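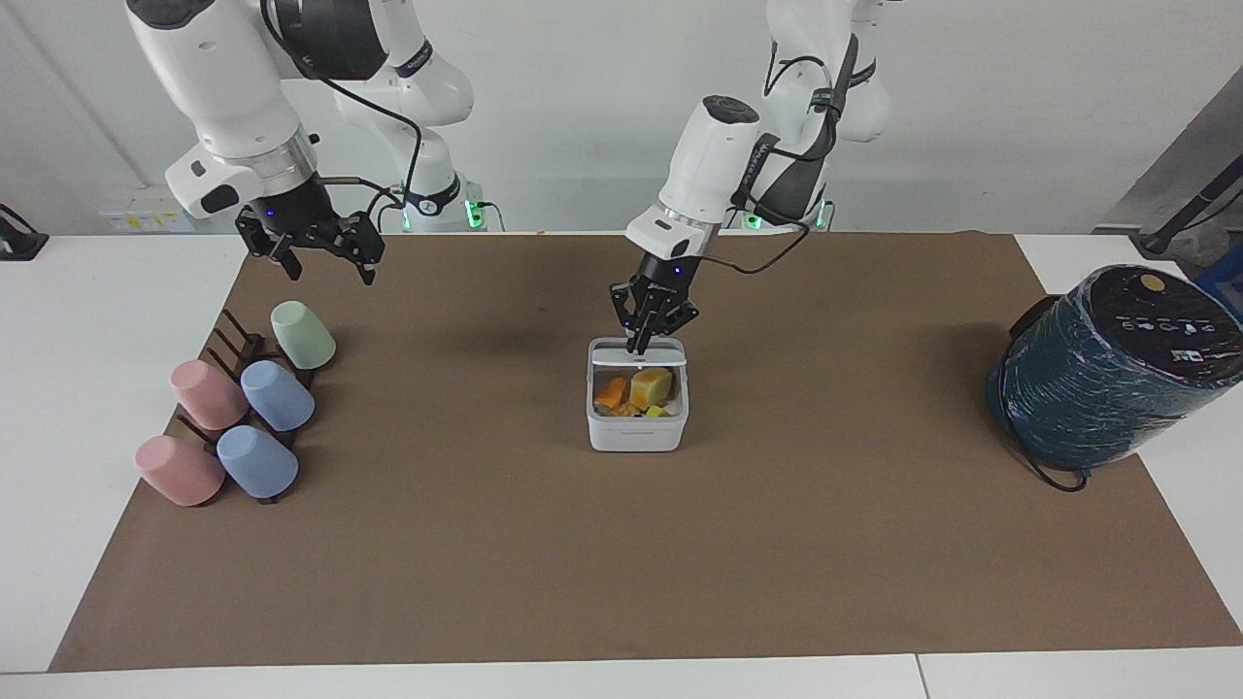

Can a Robot Clear Up After Lunch Yet?

Safta Buzatu has run the test bench at Pascu for long enough to be tired of the question. People want to know when they can buy a machine that tidies the kitchen. Her answer is that it depends on which part of the kitchen, and how long you are willing to stand there.

Her bench has two arms, a drying rack with plastic cups and a small container of food. The chores sound like nothing: put a cup on a peg, take one item out of a container without dragging its neighbors along. A child of four can manage both while talking.

Cups went fairly well this spring. Over 600 tries the arms racked a cup correctly 70 percent of the time. Most misses came from cups that were tilted, or from a gripper closing a little too high on the side. Prustby, a rival shop across the river, sells an arm that does better on cups but has to be told where the rack is.

Food is harder. The pieces touch each other, and they come in wedges, cubes and curves, so a grip that suits one will slip on the next.
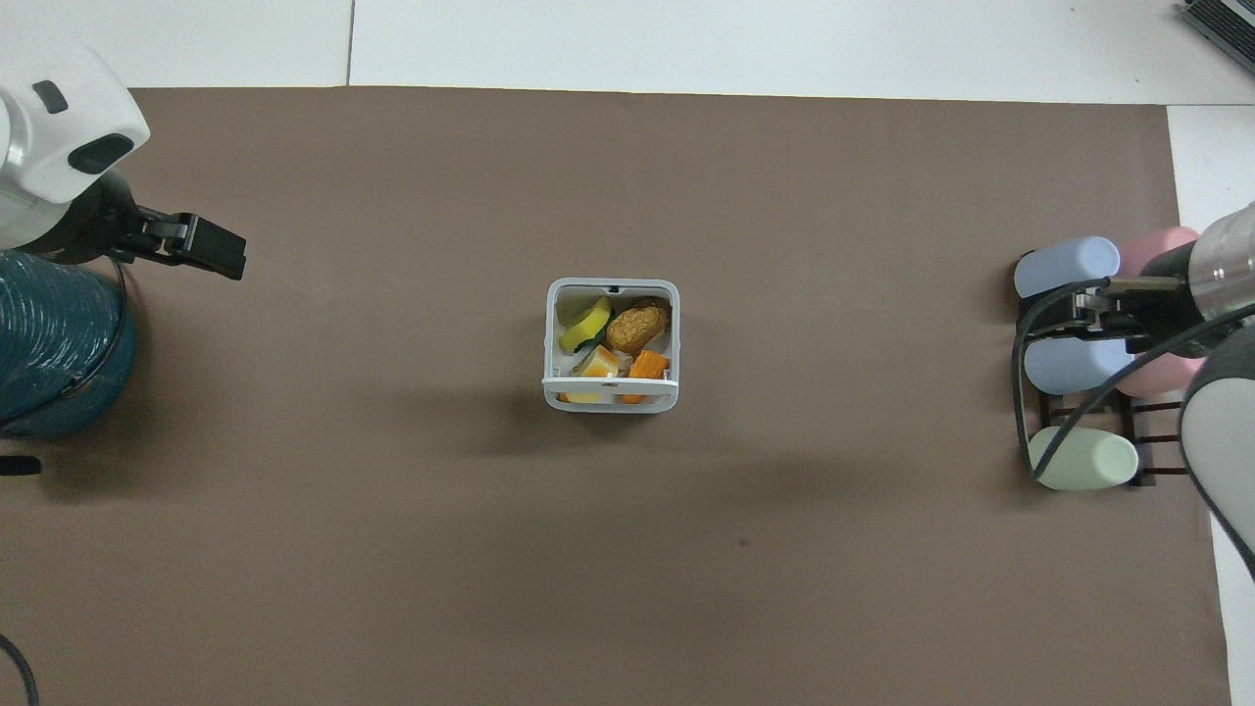
Toy food is kinder than the real kind, too. A plastic wedge does not bruise or leave juice on the fingers. Buzatu says a good score with toys tells her the planning works. It tells her very little about a ripe tomato.

Speed is the other problem. In March the team timed a full job, with the food sorted and the cups racked, and the best run took 114 seconds. Buzatu did it by hand in less than 20.

Shop floors may get there first. Ullska, which packs gift boxes, has a pair of arms on one line where every item arrives facing the same way. Illum, a software firm, wants to bring that setup to hotel kitchens, but its trial still needs a person nearby to pick up what gets dropped -- and things do get dropped.

Buzatu expects to stay on cups and food through the winter. Forks come after that.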